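Forsyth Children's Museum of Everyday Things
Home Learning Pages: Clothes and Cloth
For readers in grades 2 to 4

Why Do Sweatshirts Have Stretchy Cuffs?

Pull gently on the end of a sweatshirt sleeve. It grows wide enough for your whole hand to slide through. Let go, and it shrinks back until it hugs your wrist. There is no zipper, no button and no string. The secret is in the way the cloth is made.

Most sweatshirts and soft pants are knitted. Knitted cloth is made from yarn that bends into loops, and each loop passes through another loop. When you pull the cloth, the loops change shape and make room. When you stop pulling, the loops relax again. Woven cloth, such as the cloth in many bed sheets, is made in a different way. Its threads cross over and under one another in straight lines, and so it usually stretches much less.

What is ribbing?

The stretchy part at the end of a sleeve is called ribbing. Look closely at a piece of ribbing and you will find thin raised lines that run side by side, with narrow valleys between them. The raised lines are called ribs. To make them, the knitting machine pushes some loops toward the front of the cloth and some toward the back. The cloth then folds up a little on itself, like a paper fan – and like a fan, it can open and close.

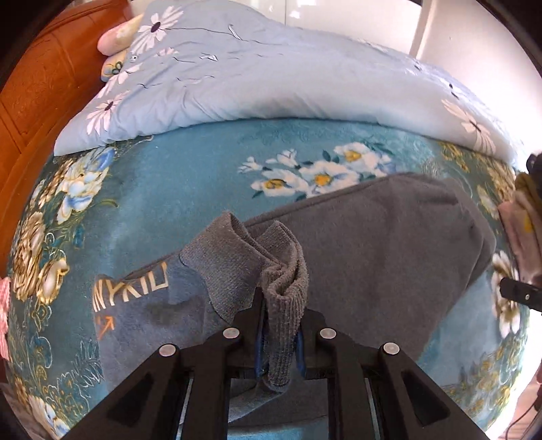
A ribbed cuff on a gray garment. The ribs run close together, side by side.

Ribbing is found in several places on clothes. The band at the end of a sleeve or a pant leg is a cuff. The band around the top of a pair of pants is a waistband. Many sweatshirts have ribbing at the neck and along the bottom edge as well. In each of these places the garment has to open wide for a moment and then fit closely again.

Our textile educator, Davina Lennox, keeps a box of 53 cloth samples for visitors to touch. She asks each class to close their eyes and find the ribbing with their fingertips. Most children find it at once.

Why does the cloth puff out?

Ribbing is often narrower than the cloth it is sewn to. The person at the sewing machine stretches the ribbing while stitching the two pieces together. When the ribbing is let go, it pulls the wider cloth in with it. The extra cloth has to go somewhere, and so it makes small folds called gathers. Gathers spread out from the seam and give the garment its soft, rounded shape. 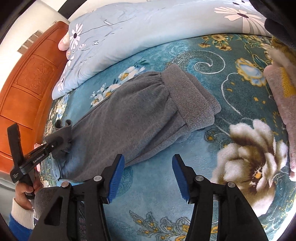

Gathers also leave room for the body to move. A knee needs extra cloth when it bends, and an elbow does too. If the whole garment were as narrow as its cuffs, it would be quite hard to climb a ladder or sit on the floor.

Taking care of ribbing

Ribbing can lose its spring. This may happen if it is stretched very hard many times, or if a heavy wet garment is hung up by its cuffs. Heat from a dryer can wear out elastic, which is a stretchy material sometimes hidden inside a waistband.

When you fold soft clothes, spread them on a bed or a table first. Smooth the large parts with your flat hand, and turn any cuffs that have rolled inward. Fold pants along their length, so that one leg lies on top of the other. Sleeves can be laid across the body of the shirt before it is folded in half.

Try it at home

You will need a ruler, a pencil, some paper and one garment with ribbed cuffs. Ask an adult which garment you may use.

Lay the cuff flat and measure how wide it is. Write the number down. Next, stretch the cuff gently and ask a helper to measure it again. Let go, wait a moment, and measure a third time – is it the same as when you began? Repeat the test with a waistband or a neckband and compare your results.

Words to know

Cuff: the band at the end of a sleeve or pant leg.
Gathers: small folds made when wide cloth is sewn to a narrower piece.
Ribbing: stretchy knitted cloth with raised lines.
Seam: the line where two pieces of cloth are sewn together.

Classes may handle the cloth samples in Room 6 of the museum. Teachers are asked to reserve a time at the front desk.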